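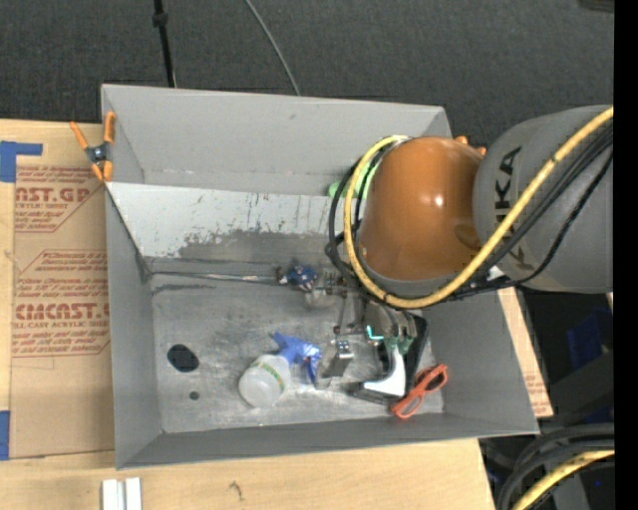

Section 4: Getting Shim to talk to Padgate

By now you should have Padgate installed and a login that works, so this section covers the bit I get the most email about, which is hooking up Shim so your custodian statements land in Padgate each morning and get matched against your own books. The first thing to get straight is the holding area. Think of it as a big grey open-topped bin like the one at the top of the page: no lid, no dividers, everything gets reached for from above. Shim will pick up whatever it finds in there, including the spreadsheet you saved to the wrong folder, so please give it a folder of its own!

I run this on a Windows server at Nitumley, where we look after a handful of small super funds, but the Linux steps are the same apart from the slashes.

Before you start you'll need:
- the Shim installer (version 2 or later, the old one can't read cash statements)
- an admin login for Padgate
- the file transfer details from your custodian
- a sample statement with real-looking data in it, and yesterday's is fine

4.1 Making the holding area

1. Create a folder called inbound on a local drive. Don't put it on a network share. I did that for months and every time the share dropped out Shim quietly restarted and read half the files again.

2. Inside it, create two more folders called done and failed. Spelling and lower case matter on Linux.

3. Give the Shim service account permission to read, write and delete in all three. If you forget delete, Shim will read the file, fail to move it, and then read it again on the next pass (you'll know, your cash balances will look fantastic).

Caution: don't let your virus scanner lock files in inbound. Ask your IT people to scan them on the way in at the gateway.

4.2 Telling Shim what to expect

4. Open shim.conf in a plain text editor. Word will swap the straight quotes for curly ones and Shim won't start.

5. Set watch_folder to the full path of inbound.

6. Set poll_seconds to 60. You can go lower, but big custodians write their files slowly and you can end up grabbing one that's still being written.

7. Set batch_rows to 4000 if you're mostly loading positions. For trades I'd drop it to 512, as each row carries a lot more with it and a failed batch is much easier to pick through when it's small.

8. Fill in the custodian block. The custodian code has to match the one in Padgate exactly, and a trailing space counts as a character. Ask me how I know.

9. Save, then restart the Shim service.

Note: the config file is only read at start-up. If you change something and nothing happens, you've probably skipped the restart.

4.3 Mapping the columns

10. In Padgate, go to Setup, then Sources, then Add source, and choose Shim from the list.

11. Upload your sample statement. Padgate will have a go at matching the column headings and it's pretty good with security codes and quantities.

12. Check the dates yourself. If the custodian sends day and month the American way round, the first twelve days of every month will load without complaint and be wrong.

13. Check which column Padgate picked for settled quantity. Plenty of statements have a traded quantity sitting right beside it, and picking the wrong one gives you a page of breaks that all clear themselves a couple of days later.

14. Click Save mapping, then Test. Rows that didn't load show in red with a reason next to them.

4.4 The first live run

15. Copy one real statement into inbound and wait for a pass. The file should move to done. If it turns up in failed, there'll be a text file with the same name sitting beside it that tells you the row number and the problem.

16. Open the Matches screen and compare the total market value with the figure at the foot of the statement.

17. If you post to Seltness, leave that switched off until you've had a clean week. Reversing a bad posting in Seltness is a manual job, one line at a time, and I did a lot of them in March.

Once you're happy, switch on the schedule under Setup, then Timetable. Mine kicks off at 6.30 am. Posting rules for Seltness are in Section 5.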